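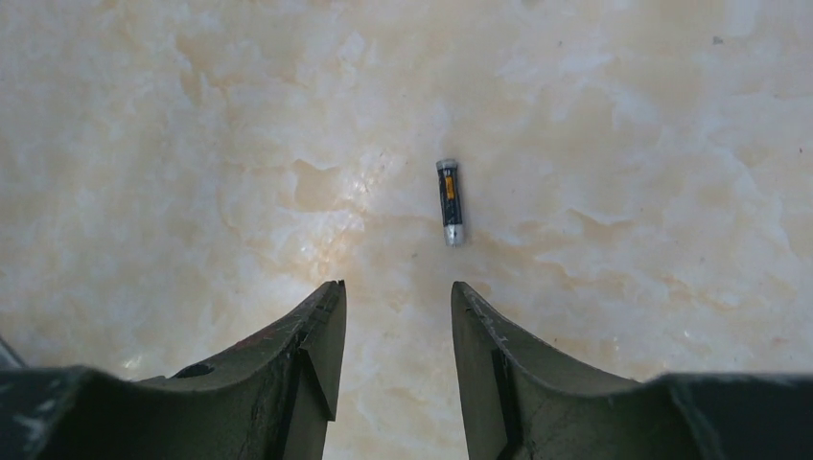 1/12
Küchenschublade, Teil zwei. Letzte Woche waren die Gummibänder dran, jetzt kommt der Kleinkram, der nach Batterie oder Sicherung aussieht und seit Jahren zwischen Schere und Paketschnur herumrollt.

2/12
Erste Regel bei mir: alles einzeln auf die Tischplatte legen. In der Schublade liegt es übereinander, und dann schiebt man es doch nur wieder von links nach rechts.

3/12
Das erste Stück ist klein und schmal, schwarze Hülle, an beiden Enden eine hellere Kappe, dazu eine kleine orange Markierung. Kann eine Minibatterie sein, kann eine Glassicherung sein. Eine Aufschrift finde ich nicht.

4/12
Unklare Teile behandle ich bis auf Weiteres wie Batterien. Also nicht in den Hausmüll und nicht lose zu Büroklammern oder Münzen. Metall an beiden Polen will man nicht haben.

5/12
Bei richtigen Batterien klebe ich die Enden ab, normales Klebeband reicht. Danach kommen sie in das Schraubglas im Flur. Wenn es voll ist, geht es mit zum Einkaufen, Sammelbox steht bei uns gleich hinter der Kasse.

6/12
Feinsicherungen sind ein anderer Fall. Die mit klarem Glas erkennt man am Draht innen. Mit Messgerät auf Durchgang prüfen, dann weiß man, ob sie noch taugen. Die guten kommen in ein Tütchen, mit Ampere-Angabe drauf. Ohne Angabe hebe ich keine auf.

7/12
Dann die Schachteln. Ich habe viel zu viele längliche aufgehoben, von Lampen, Stiften, einem Thermometer. Für Schubladen sind sie trotzdem besser als alles, was man extra dafür kaufen kann.

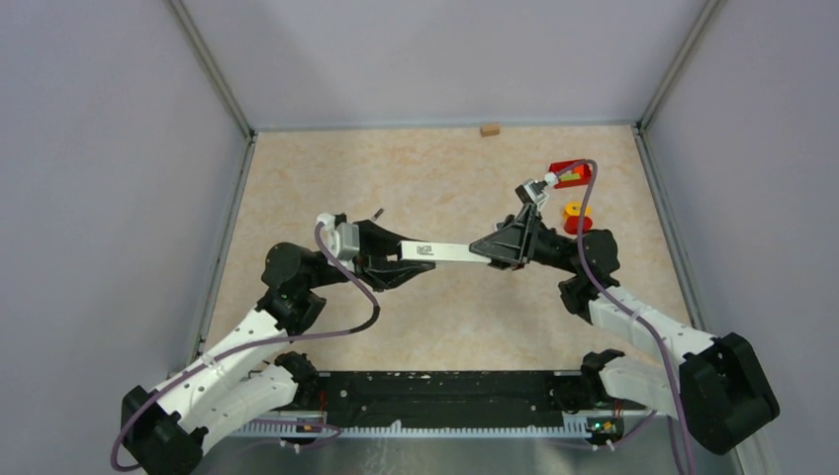 8/12
Weiße nehme ich am liebsten, die lassen sich mit Bleistift beschriften und man kann es später wieder wegradieren. Auf die Stirnseite schreiben, oben liest man es nur, solange nichts draufliegt.

9/12
Vorher messen. Meine Schublade ist innen 138 mm tief an der Stelle, wo der Auszug sitzt, und ich habe beim ersten Mal natürlich die Außenkante genommen. Ging dann nicht zu.

10/12
Esther Khaemba hat gefragt, ob ich die Deckel dranlasse. Bei Batterien ja, bei Stiften und Schnur nein. Lose Deckel landen sonst hinter der Schublade, da liegen jetzt schon 2.

11/12
Stand heute Abend: Schnur, Klebeband und Schere haben ihren Platz. Das Fach für Ersatzbatterien ist fertig, das Tütchen für Sicherungen auch. Die Schlüssel ohne Schloss habe ich wieder zurückgelegt, dafür brauche ich einen eigenen Nachmittag.

12/12
Im März kommt der Schrank unter der Spüle dran. Wer weiß, wie man alte Siliconreste von der Rückwand bekommt, ohne die Beschichtung mit abzuziehen - gern hier drunter schreiben.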